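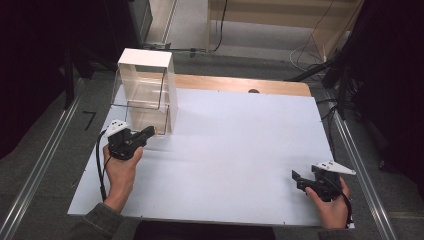
Clear acrylic display boxes - how do you get them clean without scratching??

Posted 8 Dec 2024 in Cleaning & Care

plurner58
ok so I have 5 clear acrylic boxes, the kind you put models and figures in. Bought them secondhand, paid 22 dollars for the lot. They have tape gunk along the edges and a haze on the sides, like a fog you can't wipe off. Tried a paper towel and window spray on one and now it has fine lines all over when the light hits it. Did I wreck it? What do you all use. Need them done before January, my shelf is going up then.

mossyattic
Stop with the window spray. A lot of it has ammonia and that's bad for acrylic, makes it cloudy and it can craze. Paper towel is the scratches. Lukewarm water, one drop of dish soap, soft microfiber that has never touched a floor. Rinse. Pat it, don't rub.

Fikedo
Disagree on the paper towel being the whole story. It's dust. If you wipe dry dust around with anything you get lines, microfiber too. Rinse FIRST, under the tap if the box fits. Then soap.

mossyattic
Paper towel is still rougher than microfiber. But yes rinse first, should have said that.

plurner58
Two of them don't fit in my sink. Bathtub ok?

Fikedo
Bathtub is fine. Put a towel down so it doesn't knock on the tub. Corners chip.

calvo_shelf
For the tape gunk - cooking oil. Dab it on, leave it ten minutes, roll the gunk off with your thumb. Then soap to get the oil off. Do not use nail polish remover, I lost a nice one that way. Went white in seconds and the side was soft after. Straight in the trash.

ondbridge_2
Rubbing alcohol works faster than oil. Been using it for years on the sticker residue.

mossyattic
Please don't tell people that. Alcohol can crack acrylic, especially near cut edges and glued corners. Might not show the same day.

ondbridge_2
Never had one crack. I use a little on a cloth, not a bath in it. But fine, try the oil first if your worried.

calvo_shelf
I had one craze from alcohol, right along the glue joint. Looked like tiny lightning. So put me down for oil.

plurner58
Oil it is. Got one side done last night and the gunk came off, took three goes. Now what about the fine lines? And the haze is still there on the two big ones

Fikedo
Plastic polish, the fine stuff, comes in a small bottle. Straight strokes, light pressure, clean part of the cloth each time. Test it on the back bottom corner. If you can feel the scratch with a fingernail polish alone won't do it, you'd have to wet sand and for a secondhand box I wouldn't bother.

ondbridge_2
Toothpaste also works on light ones. The plain white kind

mossyattic
Toothpaste is a gamble, every brand has different grit. Polish is cheap.

calvo_shelf
If the haze is on the inside wash the inside too, sounds dumb but I skipped it for a month. If it's still there after soap and polish then it's probably sun damage or somebody's old cleaner and your stuck with it. Put that side to the wall.

plurner58
Haze was inside on one of them!! Came right off. Other one no change, so that goes at the back of the shelf. Lines on the window spray one are better after polish, still there if you look sideways. Anyone know how to keep dust from sticking after? They seem to pull it right out of the air

Fikedo
Static. Wipe with a damp cloth and let it air dry, dry rubbing makes it worse. There's antistatic spray made for plastic too, check the label says acrylic.

mossyattic
Second the damp cloth. Never bought the spray.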